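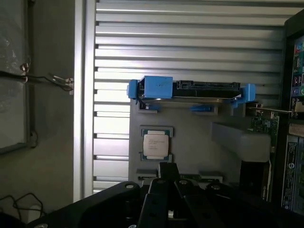 The November visit to Carley was arranged around one subject, the teardown of office workstations for parts recovery, and I went mainly to see how the benches are laid out. Our group was four people: Danish Mirani, Lụa Kim, Andri Zaugg and me. Carley takes in business machines from leasing returns and splits them into resale units and parts. We spent most of the morning at the parts end. The chassis on the first bench lay on its side, opened up, with the drive still in its blue plastic carrier and the processor in its socket below. Blue marks the points meant to be handled without tools, a convention the trainers there lean on heavily. New staff are told to find the blue parts first and leave everything else alone until the work card says otherwise.

Intake and sorting

Units arrive on pallets and are weighed, tagged and given a work card. The card has three sections: storage, processor and memory, remaining boards. Storage is always done first, for data reasons. A drive is logged by serial number before it leaves the bench and goes into a locked cage on the same shift. Zubaida Afridi, who runs intake, put last quarter's figure at 876 complete units, plus a quantity of incomplete ones that are tracked separately and were not discussed in detail.

Incomplete units are a nuisance. A missing carrier costs little by itself, but it means the drive slot cannot be resold as working. Carley keeps a stock of over 1,000 spare carriers, sorted by machine family in bins made by Amberg. The labels on the bins are handwritten and in places hard to read. Andri asked about barcodes and was told they are planned.

Processor and memory

The second card section took up the rest of the morning. The order is fixed: air shroud, cooler, processor, memory. Old thermal paste is cleaned off so that the markings on the heat spreader can be checked against the card. On the unit we looked at most closely, the processor carried several lines of small dark text on its silver metal lid, and the memory was still in place in two horizontal slots below it. Text of that size is slow to read under ordinary ceiling light, and the bench lamps at Carley are the adjustable Mellow type, set low and to one side.

Processors are lifted straight up by the edges and go into a lidded tray at once. Memory is released at the end caps and stacked in antistatic sleeves - never loose in a bin, which was the practice until two years ago. Jong-dae Chae keeps the failure records for this section and attributes most of the remaining damage to bent socket contacts. He would not give a rate.
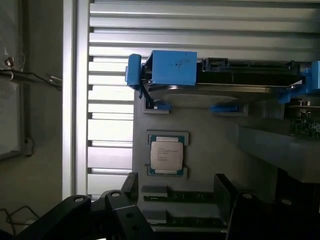
Packing and dispatch

Tested parts go out in trays supplied by Charvát, with a foam insert cut for each part type. Processors and memory share a carton size, drives have their own. The packing line was stopped for a label printer fault when we reached it, so we saw the materials and a finished pallet. Lụa took measurements of the inserts for our own use. A second visit, to see the line running, has been requested for the spring.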